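3.2 Where the shoes end up

I went into the Grivley homes expecting racks. What I got was shoes leaning on things! We logged 83 entryways in May, and over and over a pair had been parked against whatever upright bit of furniture was closest to the door (I do this at home too, so no judgment from me).

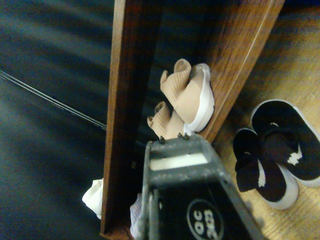 Figure 7. Beige slip-on sneakers resting against a reddish-brown wooden board, with two black slides on the floor.

I coded pairs like the knit ones in Figure 7 as "propped" and slides out on open floor as "dropped," and I kept the two apart in all the counts that follow. Sandals gave me the most trouble, and I went back and recoded seven homes after I changed my mind on what counts as touching the furniture.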